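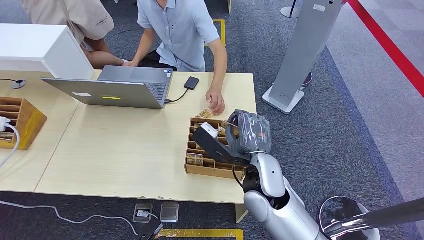
Sorting station, arm over the tray, two people seated at the table.

November
By the Equipment Planning Desk, Brotden

Pre-purchase inspection: tray sorting cell, Nevside site

Marks: OK, FIX (before the order goes in), HOLD (needs a price or an answer first). Comments go to the capital request for next year.

1. Table and work surface
Top stable under load – OK
Front edge condition – FIX. Worn and chipped in places. Sand and seal now, replace with the cell. Morier quoted a 31-day lead on tops.
Seam between panels level – OK. Keep the tray off it if the new layout allows.

2. Arm and gripper
Mount bolts at torque – OK
Wrap on gripper palm – HOLD. Crumpled. Budget for a fitted cover. Dhillon lists one as an option but the price was missing from the quote.
Cable near wrist clear of tray through full travel – HOLD. It loops down alongside the tray. Ask both suppliers what internal routing adds.
Spare jaw set in the order – FIX. Left off the first draft. Add 2 sets.

3. People within reach
Hands and arm share the tray – FIX. A hand was directly above the jaw with a banknote during the visit. Speed and force limits must be written into the purchase spec, with the supplier's test sheet attached. Do not accept "collaborative" on a brochure as proof.
Stop button reachable from both chairs – HOLD. Price a second button.

4. Power and cables
Floor outlet boxes – FIX. One lid open with a plug in it. Facilities to quote for lids that close over a cable.
White cable across carpet – FIX. Trip hazard. Cable cover, 15 feet, out of the maintenance budget and not this request.
Cord hanging off left side of table – FIX. Clip it under the top.
Laptop and external drive – OK for trials. The production cell needs a fixed controller, so carry that as its own line.

5. Floor and barrier
Yellow tape marks – OK. Re-measure once the arm is chosen, as the Dhillon unit has a longer reach.
Red barrier belt and posts – OK for visitors. It does not count as guarding. Fixed guarding is nearly 70 percent of the safety line, so get a second quote.

Open before sign-off: cover price, wrist cable routing, second stop button, guarding quote. Lease option from Morier not reviewed yet.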